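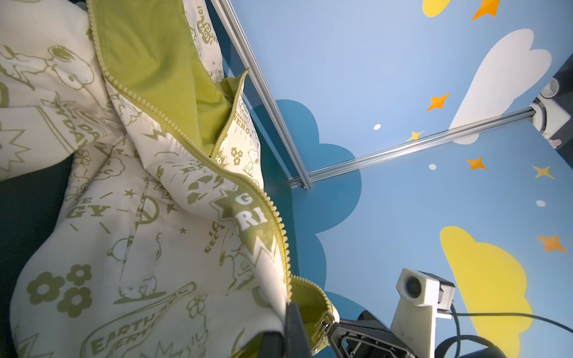
November, bindery, after lunch

Sewed up the Vunby book of rites for the sick, 400 pages on thin Lodhi paper. Wolfram wants it to lie flat at the anointing. The glue wants otherwise. Two ribbons in, green and red. Raymonde asks for a third and may have it when she learns to use the first.
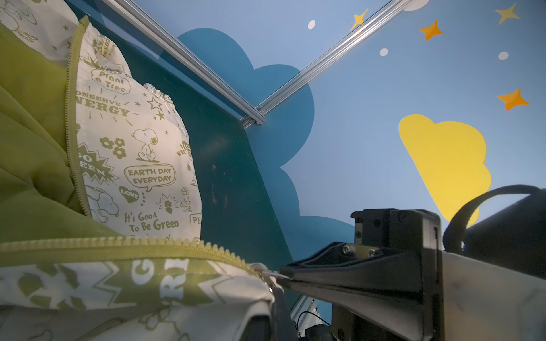
Spine on the hospital copy is still too stiff. I pared the leather again and lost a corner to vanity. The carrying pouch needs a zipper with a proper metal pull, like the one on the green and white Snoopy bag, so a chaplain can find it in the dark. Sinéad says Velcro. Sinéad has never opened Velcro beside a sleeping patient.
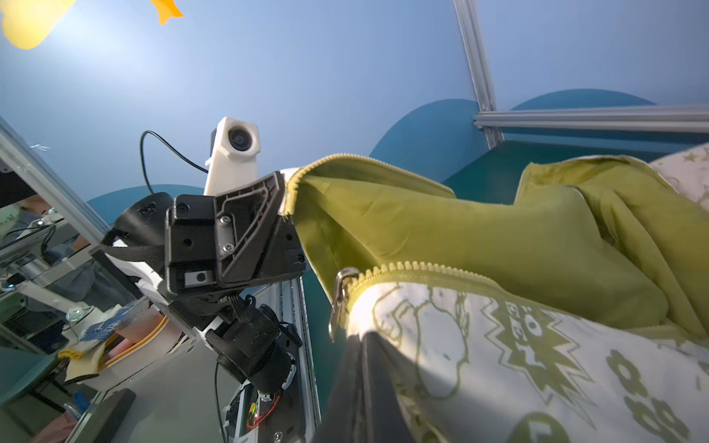 Page last changed: November, 4:18 pm, U. Pfeiffer

Litany now starts on page 59, so the index is wrong. Jannik to fix. Press boards off tomorrow morning.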